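Mirmont, December 16, 2025 - Treletti, the soup company that once spent two years arguing about a lid, announced today that it will bring back its potato and leek soup in March. The recipe was dropped after a redesign that customers described in 400 letters, 11 of them polite.

"We improved it until people stopped buying it," said Nkechi Uzor, head of product. "So we have put the butter back."

The soup will be sold in Trura stores first, at the old price - a decision the finance department has asked us to call brave.
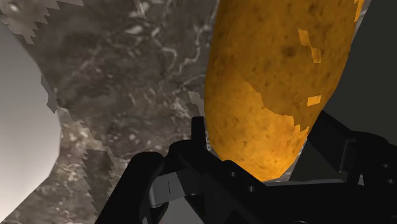
Press contact: Ikechukwu Aliyu, Treletti, Mirmont. Samples are available on request, one per newsroom.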